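Plindia Robotics Club: FAQ

What does the battery task involve?
Two AA cells, a battery cover and a two-arm setup. Members drive both arms; a run is capped at 50 seconds. 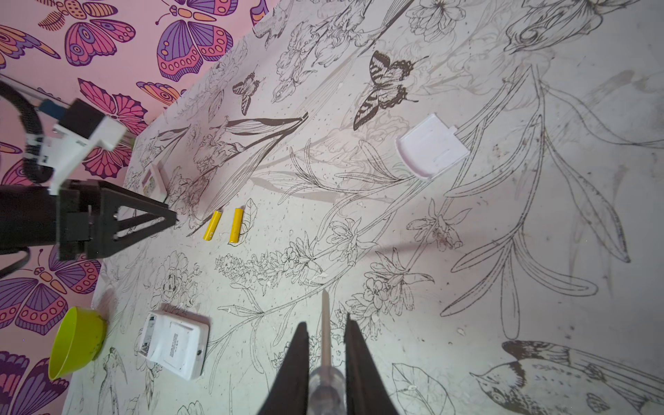 Lorena Orellana asks whether a dropped cell ends the run. It does not, but the clock continues.

Where do the arms sit?
Both are mounted on one rail at the front of the enclosure.

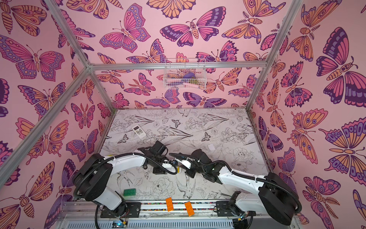
When does the club meet?
Monday, room 566.

Comments

Ludger Reuter: Is the cap the same in March?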